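Picking Up and Returning a Rental Car: Workshop Notes for Travelers

Thu 27 December
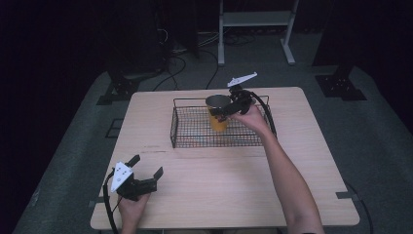 Before you leave the counter

Read the fuel line on the agreement. "Full to full" means you return the car with the needle where you found it. "Prepaid" means you have bought the whole tank and get nothing back for what is left in it. For trips under 200 miles, prepaid is nearly always the more expensive choice.

Check the plate number on the key tag against the plate on the car. Rental lots hold rows of the same model in the same color, and modern keys are often accepted by one car only after you have loaded your bags into another. If the tag and the plate differ, go back inside before moving anything.

Ask where the after-hours key drop is. At the Tristham lot it is on the far side of the building from the return lanes, and the sign is not lit.

Recording the condition of the car

Photograph each side, both bumpers, the windshield and all wheels. Stand far enough back to include the whole panel, then move in for any mark longer than a key. Take one more photo of the dashboard with the engine running, so that the mileage, the fuel level and any warning lights are readable together.

Run a fingernail across scratches. A scratch that catches the nail has gone through the clear coat and should be written on the agreement. One that does not catch will usually polish out, but write it down anyway if the lot attendant is willing.

Wheels are the most common source of later charges. Look at the rim edge on the passenger side, where curbs do their work. Crouch down. Scuffs do not show from standing height in a parking garage.

Tires and fluids

Carry a pencil-type tire gauge. It weighs next to nothing and does not need a battery. The correct pressures are on the sticker inside the driver's door frame. Do not use the number molded into the tire, which is a maximum. Measure with the tires cold. If one tire is more than 3 psi below the others, add air and check it again the next morning. A second drop means a slow leak, and the car should be exchanged.

Test the washer fluid before you drive off. In November and later, fill with a product rated below freezing. Summer fluid left in the lines will freeze at the nozzles first, and hot water poured on the windshield to clear it can crack the glass.

Packing the trunk

Heavy bags go low and against the rear seatback. Soft bags fill the gaps. Keep the cover for the spare tire reachable, or at least know which bags have to come out to get at it. Confirm that there is a spare: many small cars now carry a sealant kit and a compressor instead.

A folded bath towel on the trunk lip prevents scratches from suitcase wheels. It also serves for wiping the inside of the windshield on damp mornings.

Cleaning before return

Allow 9 minutes. Shake out the mats, empty the door pockets and wipe the cup holders with a damp cloth. Sand should be brushed out of carpet dry. Water sets it deeper into the pile. For pet hair, drag a slightly damp rubber glove across the seat in one direction only.

Check under both front seats and inside the sunglasses holder. Unpair your phone and delete saved addresses from the navigation system.

Keep the fuel receipt and the closing agreement until the card statement has arrived and been checked.

Notes by Renzo Grasso. Tire section revised by Noemi Longo.

Recent posts
Getting Coffee Out of a Cloth Car Seat
How to Label Luggage So the Tag Survives
Storing Roof Racks Over the Winter
Jump Starting: Order of the Clamps
A Packing List for Two Nights
Toll Tags and Rental Cars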